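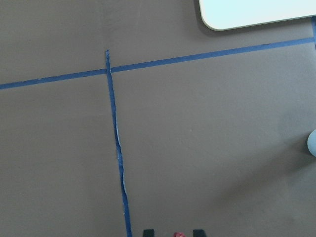 Blue tape goes down at Vakbridge packing room

Painter's tape is now marking out the work surfaces at Vakbridge – a rough grid, put on by hand, wrinkles and all. Each square gets its own order. Staff started Monday after a mixup in February sent 70 parcels to the wrong stores.

"Its tape. It cost us next to nothing," said Jolien De Haan, who runs the room. Straighter lines to come, she said. Painted ones maybe later – no date yet.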